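Buscar en el sitio Buscar Introduzca los términos de búsqueda

Prácticas de Robótica de Manipulación
Guion de la práctica 4: coordinación bimanual y traspaso de piezas
Versión del 25 de febrero de 2021

1. Objeto de la práctica

Cada grupo programará una secuencia de traspaso de piezas entre dos brazos con pinza paralela. La práctica continúa la anterior (agarre con un solo brazo) y utiliza el mismo entorno, Marnilari. Los grupos que no tengan aprobada la práctica 3 deben entregarla antes de reservar turno en la celda.

Al terminar, el alumno debe poder expresar la pose de ambas pinzas en una referencia común, definir un punto de encuentro alcanzable por los dos brazos y secuenciar cierre y apertura sin perder la pieza.

2. Referencias y notación

Se denota {M} la referencia de la mesa, con origen en el centro del tablero y eje z vertical hacia arriba. {I} y {D} son las referencias de las bases izquierda y derecha. Las transformaciones de {M} a {I} y de {M} a {D} se obtienen del fichero de calibración de la celda, que no debe editarse. Si el error de reproyección supera el umbral indicado por el programa, se avisa al profesor de laboratorio y no se continúa.

La pose de cada pinza se toma en el punto medio entre las yemas de los dedos. En la práctica 3 varios grupos la tomaron en la brida, con el consiguiente desfase a lo largo del eje de aproximación.

3. Secuencia de traspaso

La secuencia se divide en cuatro estados: AGARRE, ESPERA, DOBLE_CONTACTO y RETIRADA. En ESPERA el brazo donante mantiene la carga sobre la zona central de la mesa y el receptor se sitúa enfrente con la pinza abierta, a la misma altura. La transición a DOBLE_CONTACTO solo se autoriza cuando ambos controladores notifican velocidad articular nula. 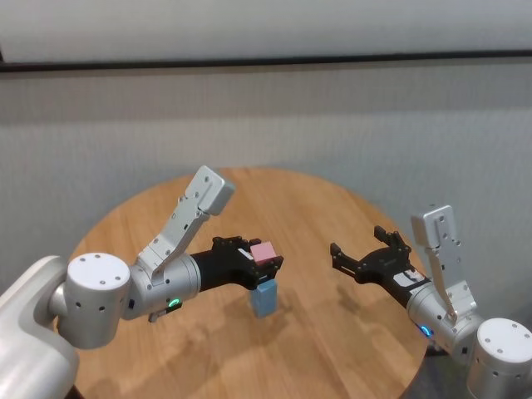
Figura 4.1. Brazo izquierdo con el cubo rosa entre los dedos y el bloque azul claro debajo; pinza derecha abierta y vacía.

El eje de aproximación del receptor se elige de modo que sus dedos no invadan el volumen barrido por los del donante. En la memoria se justificará la orientación elegida mediante un croquis acotado. No se admite como justificación una captura del simulador.

En DOBLE_CONTACTO el receptor cierra hasta alcanzar la fuerza de consigna. El donante abre después, nunca a la vez. El intervalo entre ambas órdenes es de 245 ms en la configuración por defecto y puede modificarse en el apartado 5.

4. Realización

4.1. Cargar el proyecto base Lenz y comprobar que el planificador arranca en modo simulado.
4.2. Introducir el punto de encuentro en {M}. La altura sobre el tablero será de 427 mm.
4.3. Resolver la cinemática inversa de los dos brazos y descartar las soluciones con el codo por debajo del plano de la mesa.
4.4. Ejecutar en simulación diez ciclos completos. Guardar el registro.
4.5. Pasar a la celda real a velocidad reducida, con un miembro del grupo en la seta de emergencia durante toda la ejecución.
4.6. Repetir con una orientación distinta del receptor.

5. Cuestiones para la memoria

a) Obtener la expresión de la pose relativa entre pinzas en función de las transformaciones del apartado 2.
b) Representar la apertura de cada pinza frente al tiempo y señalar el intervalo de doble contacto.
c) Reducir el intervalo entre órdenes hasta que el traspaso falle en simulación. Indicar el valor y discutir el mecanismo del fallo.
d) Estudiar el efecto de un error de calibración en {D} sobre la fuerza interna durante el doble contacto.

6. Entrega

Memoria en PDF, código y registros en un único archivo comprimido, por grupo. Los registros deben conservar el formato original. El código que no compile en los equipos del aula se califica con cero en el apartado correspondiente. La recuperación es en julio y exige repetir la parte de celda.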